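3.2 Load sharing between coupled axes

The Neditz test rig couples two servo axes to one shaft through a Raslow gearbox. Both inverters receive their setpoints from a Trestero controller over the fieldbus. Axis 1 runs in speed control and axis 2 follows its torque setpoint – an arrangement also used by Karaca and Dursun. The cycle time was set to 2 ms, and the torque filter to 8 ms. With the filter switched off, backlash in the gearbox caused up to 10 per cent ripple on the following axis.

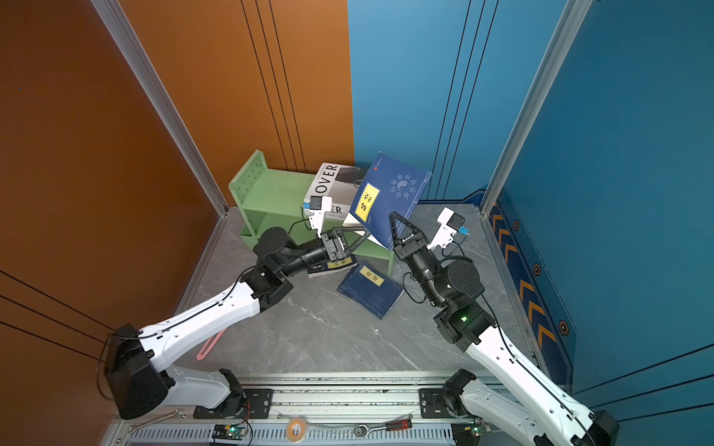
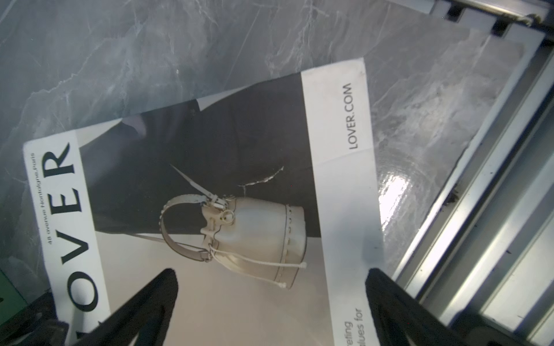 Figure 2. Workspace with two arms and bookshelf (first image); printed magazine between gripper fingers (second image).

Why is the second axis not run in speed control as well?
Two speed controllers on one rigid shaft work against each other as soon as their encoder readings differ, and the integral parts drift towards the torque limits.

The torque limit of axis 2 was kept equal to that of axis 1 in all runs.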